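Getting the Last of the Flakes Out of the Bag

My grandmother kept everything in tins, and for years I thought that was just her way. Then I moved into a kitchen with one narrow cupboard and a shelf over the stove, and I learned what a half-used bag of instant cereal can do when it tips over behind the rice. I was finding flakes in June that I'm fairly sure belonged to the winter before!

So these days I tip the bag out as soon as I've had a few breakfasts from it, when it has gone soft and floppy and won't stand up by itself any more. Before you open it wide, fold the top over and give the bottom corners a few flicks with your finger. The fine powder likes to settle in the folds down there, and if you leave it, it all comes out at the end in one dusty puff - usually over your sleeve.

Hold the bag by a bottom corner and let the open end lean over a wide bowl. A wide one is so much kinder than a jar with a narrow neck. You can always go from bowl to jar afterward with a big spoon, or with a sheet of baking paper rolled into a funnel (the funnel I bought from Korneo clogs every time).

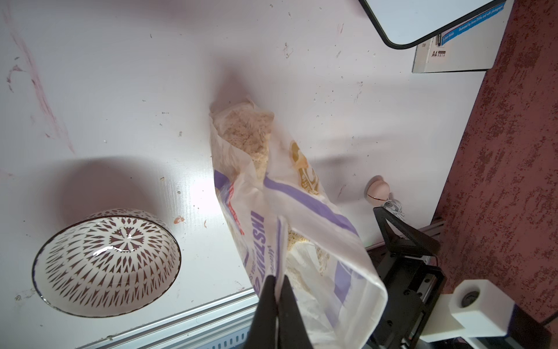 Maya Hattar
Pantry and Small Kitchens Editor

A patterned bowl like the one with the dark brown diamonds is lovely for the table, but for measuring I reach for something plain, so I can see what's left clinging to the sides. Go slowly with the tipping. Flaky cereal sits in a heap and does nothing at all, and then the whole heap slides at once. A little shake, a pause, another little shake.

If your bag holds 900 grams and your jar doesn't, please don't pack it down with the back of a spoon as I used to. You end up with crushed flakes and a gluey porridge. Put the rest in a second jar, or clip the bag and use that part first.

For the crumbs on the table, start with a dry brush or a folded piece of card. A wet cloth turns oat dust into paste, and on a white top you'll be chasing the smears all morning. Sweep first, wipe second, and dry it with a tea towel if you're fussy like me.

Cut the cooking directions off the empty bag and tape them to the jar, with the best-by date if it's printed nearby. My neighbor Els Bosman writes hers on masking tape on the lid, and that works just as well.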